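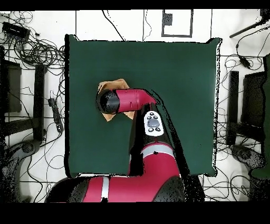
About us

Posted in November by the Flitcombe Cellars crew
14 shares | 3 comments

G'day, and thanks for clicking through to the page most people skip! I'm the one who answers the phone, drives the ute and writes the tasting notes, so if you've had anything to do with Flitcombe Cellars you've probably already had an earful from me.

We're a small wine importer and bottle shop, and our thing is whites from cool places. Riesling mostly, then grüner, silvaner, a bit of chenin when I can get it at a price that doesn't make me wince. I started out bringing in a pallet of riesling from a grower called Prantl, after a holiday where I drank far too much of it and couldn't find a single bottle when I got home. I sold the first lot from my garage (sorry to the neighbours) and the second lot was gone before it cleared customs. That was about five years ago.

These days we have the shop on Nornstead Lane, with the tasting bench down the back and a coolroom that hums like an old fridge. The range is still small enough that I've drunk everything on the shelf, usually more than once, and usually with dinner. I find wine tastes different with a plate of something beside it -- a riesling that seems sharp enough to strip paint at ten in the morning can be gorgeous with pork belly that night. So I take the samples home and open them there, and my family puts up with it.

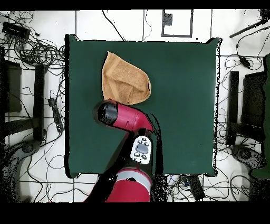

Prantl is still our biggest grower, and the dry riesling is still the one I'd pour for you first. Branel came along later. They make sparkling and not a lot else, and it took me two visits and a very long lunch before they'd let me have any. It's bone dry, a bit salty, and lovely with hot chips. We only get one shipment a year and I do tend to keep a case back for myself, I'll own up to that.

People ask if we're a natural wine shop. Sort of? Some of our growers farm organically, some are halfway there, and a couple would laugh at the question. I care that the wine is clean and that it tastes like somewhere. I've poured enough cloudy, mousy bottles down the sink to have gone off the word a bit, but I've had some beauties too, and they're on the shelf beside everything else with no special sign.

If you're new, try the mixed case. It's all whites, it changes with the season, and I write a page of notes to go in the box (my favourite colour of paper is whatever's left in the printer). If you hate one of the wines, tell me which and I'll swap it next time for something else. I won't be offended. Well, I will if it's the Prantl.

We're shut Mondays. Every other day come in from eleven, and if the door's locked I'm out the back in the coolroom with my jumper on, so give it a decent knock.

3 comments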